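From: Timothée Marty
To: Fluvik discussion list
Date: 2018-05-26
Subject: Re: [fluvik] Soot yield creeping up in the small burner runs

Hello all,

First of all, my thanks to everyone who wrote back after my grumbling in April. I had meant to answer each of you separately, and then the new filters arrived and the whole bench got rearranged, and you know how that goes. So I'm putting it all in one message, and I hope you'll forgive the length!

The question that came up most often was the one from the Taheri group, so let me quote it and start there:

> We read your notes on the ethylene flame with great interest. We have
> the same burner and the same flow controllers, and we see the same slow
> rise in soot over a long run. It goes away if we shut down overnight
> and comes back the next afternoon. We blamed the filters, then the
> balance, then each other. Did you ever try a run with the chimney
> taken off? And do you trust your probe? Ours is a quartz one that we
> inherited from the Triltgate project and it has had a hard life.

I laughed at "then each other," as we went through just the same stages over here. We did try it with the chimney off. The flame flickered so badly in the room draft that the numbers were no use for anything, though I will say it was pretty to look at. After that we put up a loose screen of fine mesh, which calmed things down a good deal, and the rise was still there, so I think the chimney can be let off the hook.

The probe is another story. We pulled ours after a long run and looked down the inside with a lamp, and there was a dark ring just behind the tip. Soot had been settling there and then (this is my guess, please argue with me) flaking off in little bits and landing on the filter all at once. That would give you a rise that looks smooth if you only weigh the filter every so often, and lumpy if you weigh it more often. Ours is lumpy. I'd love to know if yours is.
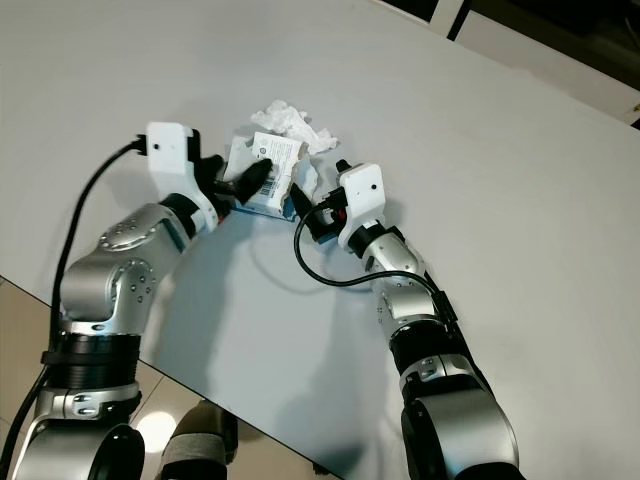
Does cleaning the probe between runs bring the soot reading back down?

It does for us, for the first 10 filters or so of the day, and then the ring begins to build again. We use a soft brush first and then burn off what's left in a small oven with plenty of air.

Now, the other half of the trouble is the burner plate. Raruna sent us 2 plates, one new and one that had been sitting in a drawer for longer than anyone could remember, and I spent a happy afternoon swapping them back and forth. The old one runs warmer at the rim. I set the thermocouple at the same height over each, let everything settle for an hour, and read 1,310 degrees with the new plate (Celsius, for those who asked last time!) and 14 degrees higher with the old one. That isn't much, and I wouldn't hang a paper on it, but a slightly warmer start could well push the first soot lower down in the flame, and then the probe sees older, heavier particles at the same height. I haven't corrected for heat lost from the thermocouple bead, so please take the first number gently and put more faith in the difference. 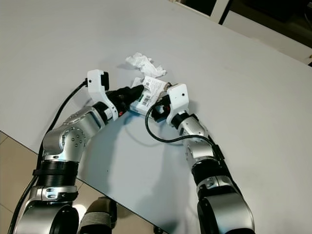
If that's right, then moving the probe down a little with the old plate should give the same soot as the new plate at the usual height, and that is what I want to try next. It's fiddly work, as the probe mount only moves in rather coarse steps and I end up shimming it with whatever is in reach. If anyone has a drawing for a mount with a proper fine screw, I would be so grateful. I can pay in coffee, or in filters, of which we now have plenty.

One more small thing. A few of you asked about cooling water. We run ours a bit above room temperature, and I'd urge you to do the same, especially in damp weather. When the plate gets too cool you can get a film of water on it before you light up, and the first several minutes of the run wander all over the place. I lost most of a morning to that before I thought to touch the thing with a dry finger.

I'll send the weighings when I've typed them in. They're in my notebook at the moment, in handwriting I wouldn't wish on any of you.

Warmly,
Timothée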